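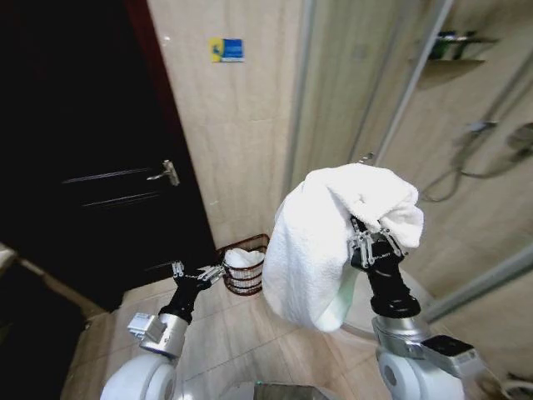 The right gripper holding a towel in the bathroom, with the left gripper open.

Towel handling study: frequently asked questions
Last updated September 20, 2019

What was the question of the study?
We wanted to know if a two-armed robot can learn to choose a good grasp point on a crumpled towel without first building a full model of the cloth. Earlier methods try to estimate the whole shape. This is slow, and a towel in a heap hides most of itself. Our method, which we call Derness, only scores small patches of the visible surface and picks one.

Why towels and why a bathroom?
Thick terry cloth is difficult in a useful way. The loops give a good hold, but the folds are fat and the edges look much like the middle. The bathroom adds glass, tiles and shiny metal, and all of these disturb depth measurement. In our laboratory on a grey table the older methods looked better than they really are.

How many grasps did you record?
The training set has 2525 grasp attempts. They were made with 42 towels of different size and wear. A further 26 towels were kept apart and used only for testing.

What counts as a success?
The towel must leave the surface it lies on, and it must stay in the gripper for three seconds after the arm has stopped. We do not require that the gripper holds a corner. Some readers of the first report understood it so, and we have now changed the wording there.

Do both arms take part?
Yes, but not at the same moment. One arm lifts, and the other waits open until the cloth hangs still enough to look for a second point. The choice of the first arm is made by distance only. We tried to learn this choice also and saw no gain from it.

What does the method do badly?
It confuses a deep fold with a hem. When this happens the fingers close on two or more layers, and the towel comes up as a bunch. By our rule this is a success, but for folding it is a poor start. White cloth against pale tiles is the other weak point, and there the patch scores become nearly flat. We have no good solution for this yet.

Did you compare with other work?
We compared with Kiiskinen, the edge-following method from our own earlier project, on the same test towels. Derness needed fewer second attempts on heaped towels. On towels lying nearly flat there was no clear difference, and Kiiskinen is simpler to set up.

Can it fold the towel afterwards?
Not in this study. Folding is the subject of the next one, Satmont, which begins from the hanging towel.

Can I use the data?
Yes, for research and teaching. Please write to the Mindmont project office and say shortly what you plan. The depth recordings are large, so we send them separately from the grasp labels.

Will it work with shirts?
We do not know. A few trials with shirts were made in September, but they are too few to report.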